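How I pack a small pouch for mailing (and reuse a box while I'm at it)

I send out a lot of zip pouches. Pencil cases, cable pouches, the odd makeup bag that's going to one of my nieces. For ages I stuffed them in padded mailers, and then Niamh Buckley got one from me with the zipper pull bent flat and I felt terrible. So now everything goes in a little brown box with a hinged lid, and I haven't had a complaint since!

You don't need much. A box, the pouch, a utility knife, a stapler for the paperwork, and some clear table to work on.
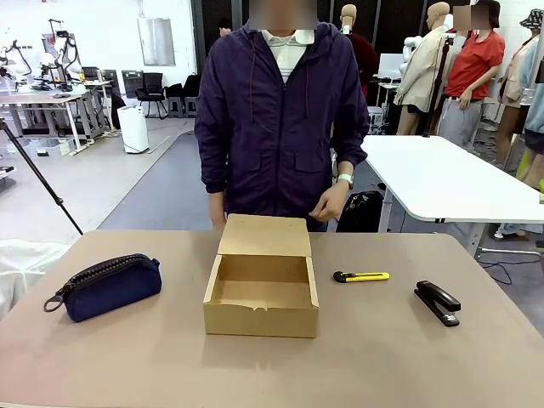 Step 1: Get the box ready

Fold the lid all the way back so it stays up on its own and leaves both your hands free. Check the corners and the front edge. I'll happily reuse a box with a small tear in the front – the lid covers plenty – but if a corner has gone soft, I cut that one up for dividers. Slide the knife blade back in before you reach for anything else, please.

Step 2: Lay the pouch in

Zip it closed first, then squeeze the air out with your palm. Lay it flat, with the zipper running along one of the walls, and leave the ring at the end where it isn't going to get mashed.
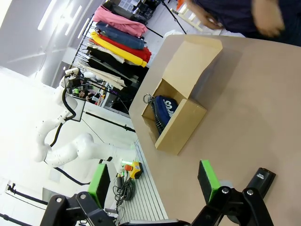 If the ring still pokes up higher than the sides, turn the pouch a little or tuck the metal down beside the fabric, then try the lid. It should close without any pushing. Got a gap? A sheet of crumpled tissue on top does it (I buy mine in packs of 18 and they last forever).

Staple the packing slip to the receipt, set them on top, close up and tape the front seam. I can get 6 done on a Saturday morning before my coffee's gone cold.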